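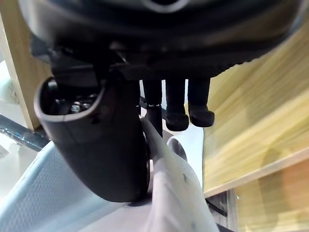

Black gripper finger, with the screw or bolt heads inside the curve.

Sports Writing, handout 6: the day-before-the-final press conference

Hi all. Quick notes from me (Radoslava Dvořáček) before we do the mock one at 28 minutes past, when the room next door frees up.

We're using the Ondwood Cup final, Carkport against Welatham, both sides made up for this course's fixture list back in June. Your speaker is the Carkport captain, Hettiarachchi. You've all got the scorecard from the semi, so you know he made 134 and then dropped two catches. Please ask about both!

What you'll hear. Captains say the same things before every final. The boys are ready, it's just another game, we respect the opposition. I sat through years of these for a regional paper and I could have filled in my notebook on the bus. So your job is to get one thing that only this captain could say about this match. Ask about a bowler by name. Ask who bats at three if the pitch is slow. "How are you feeling?" gets you nothing - I've asked it, I'm not proud.

Writing it up. Lead with the news, if there is any. An injury, a change in the side, a coin of a quote. If there isn't any, lead with the best quote and get the match, the ground and the start time in by the second paragraph. Background goes lower down. Watch your verbs too: "said" is fine nearly every time, and please no one "quips" in my class.

Length is 1,000 words for the long version and one tight paragraph for the web brief. Yes, both, from the same notes (the brief is harder, do it second).

On quotes: you can trim, you can't tidy. If he says "we was unlucky" and you don't like it, paraphrase it and lose the marks around it. Dots in the middle of a quote make me nervous, so use them once at most.

Reading for next time is the chapter on match reports, skipping the bit about radio. Bring your shorthand pads - recorders stay off for this one.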